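Skendthorpe's robotics club opens its doors once a year, in August, when the room over the Geddes building is at its warmest. I paid my 80 cents for squash and went up.

The students are building hand-held grippers this term, with a budget of 200 dollars and a parts list that has reached version 14. The morning's argument concerned bushings. It was still going at lunch, with diagrams. Fivilham, their rivals, apparently buy theirs ready-made, and this was said the way other people mention prison.

I was allowed one squeeze of the handle and told I had done it wrong.
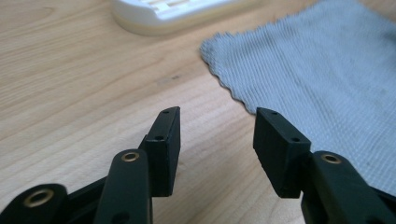
One parent wrote in afterward to ask whether beginners can join midyear. They can, if they bring their own screwdriver.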